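# The Last Over

Clusness needed 14 off the last over, and their number five was on 96. 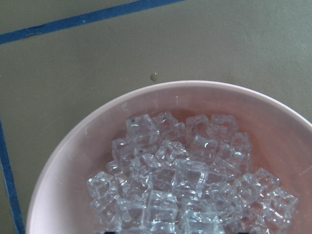 He had been in since the fourth over of the innings. His shirt was stuck to him and his left glove had split along the thumb. At the other end stood the wicketkeeper, who had faced 5 balls and middled none of them.

Drevach gave the ball to their captain. He had bowled badly in March and had hardly bowled since, but the two quick men were finished and the spinner had gone for plenty.

The first ball was full and went for two. The second was slower. He swung too early and it hit him on the pad, and they ran a leg bye that neither of them wanted. Now the keeper was on strike.

"Just get me back down there," the batsman said.

The keeper nodded. He then hit the third ball over the Jasoteck hoarding for six, and looked as surprised as the bowler.

Five from three. The fourth ball beat everything. The fifth took the bottom edge and they ran one – a bad run, but the throw from cover was worse.

Four to win, one ball left. The batsman was on 98. He looked at the field and saw that fine leg had come up.

The captain ran in. It was short and on the hip, and he helped it round the corner. He didn't run. He watched it go past the fielder's boot and into the rope.

The scorer put down 102 and drew a line under it. In the away dressing room someone had already turned on the showers. The batsman sat on the step and tried to undo his pads, and it took him a long time to manage the first buckle.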